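Workshop notebook, November, entry 47
3 min read

Continued from the last entry on the glue for the drawer fronts. I write this in the evening, so the morning part is from memory and from the pencil marks on the scrap boards.

The fish glue from Akl is finally open. I soaked the grains overnight in cold water, one part glue to 2 parts water by weight, and in the morning they were swollen and clear. I warmed the jar in the water bath slowly. The label says do not boil, and I believe it, after what happened with the Danden hide glue in spring, which lost all its strength and smelled for a week.

First test: two strips of pear, planed the same day, glue on both faces, clamped until lunch. The squeeze-out was even on both sides. I broke the joint in the vise and it took wood with it along most of the length, except near one end, where the surface was shiny. I think I touched that end with my fingers. To repeat with a clean piece.

Second test: the same glue, thinner, with more water. It runs well into a veneer crack but it holds badly on end grain. I sized the end grain first with the thin glue, let it dry, then put the normal one. Much better, but it needs two sessions and I have to plan for that.
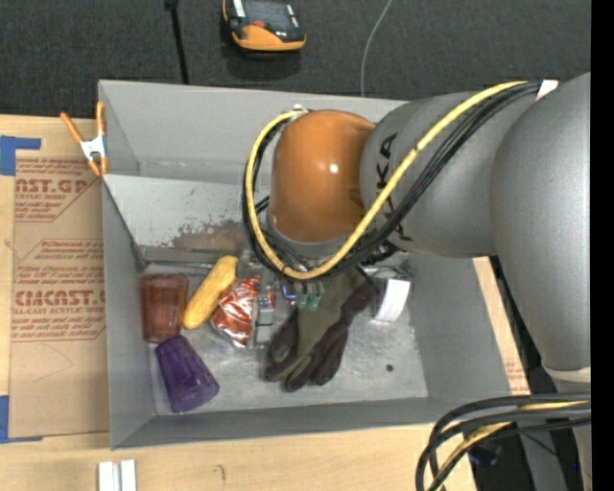

The open time is the real question for the drawer fronts. With the room as cold as it is now, I had the first strip starting to gel before I could place the second clamp. I warmed the wood near the heater and the glue stayed liquid long enough to move the pieces. Colleagues who work at the window bench should warm the parts also, and the cauls too, which I forgot.

Sanding: the squeeze-out is easy to clean when it is like rubber. Later it is like glass and it fills the paper. I went back to the card scraper and it was fine.

The Jallthorpe veneer arrived and it is a little wavy. I damped it, put it between clean boards with paper, and left the weight on top. I will change the paper tomorrow. For the polish I would like to try 3000 grit on the sample board only, because on the last one I could not see a difference from the step before.

Still open:
- glue joint on oily wood, maybe wipe with alcohol first
- how many days the jar stays good in the fridge
- find the box with the small cauls for the Setov cabinet
- write the date on the jar!

Next time I start with the clean pear strips, before I open anything else.

Recent entries
Setov cabinet: measuring the drawer openings
Why the Danden hide glue failed
Sharpening the card scraper
Storing veneer in a dry winter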